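Airspace closures and who pays for them
Speaker notes, Diarmuid Noonan
Version of 27 April 2025. Check against delivery.

Start without the thank-yous, the chair will have done them.

Opening point. A military exercise is announced. A notice goes out, a box is drawn on the chart, airlines fly around the box. Everyone in this room has seen the press release that follows: "no impact on civil traffic." I want to spend my 20 minutes on that sentence, and I don't believe it.

Slide 2. The July closure. The box was 56 miles long. The ministry's line was that it had been "coordinated with all users." Ask Nuala Kavanagh what coordinated meant. Her desk got the notice after the crews had already been briefed. (Pause. She said I could use this.)

Slide 3. Cost. The Savstead paper says 200 flights rerouted. The ministry says a handful. Both can't be right, and neither has published its working. I lean toward Savstead, but I would like to see their list before I put my name to it. Don't read out the fuel figure. I asked where it came from and got a different reply each time.

Slide 4. What is the closure for? The stated reason is safety. Fine. Then why did the upper limit change twice in the same notice? Either the danger area was known or it wasn't. Troels Juhl will say this is normal planning margin. He may be right. Let him say it and show the margin.
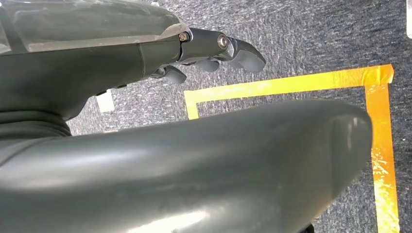
Slide 5. The signaling argument. We are told these exercises send a message. I have sat through plenty of talks on messages and have yet to hear anyone explain how we'd know one was received. Vittoria Lombardi's answer is that the other side moved its own dates. They had moved them the year before as well, with no exercise to prompt it.

Slide 6. What I'd ask for:
- the notice published in full, with every change left in
- one public number for diverted flights, with the method
- a named office that answers the phone during the closure

If asked about Riihimäki: I wasn't there, refer to Ildikó Győri.

If asked whether I'm against exercises: no. I'm against taking the organizer's word for what they cost.

If short of time drop slide 3, keep 4.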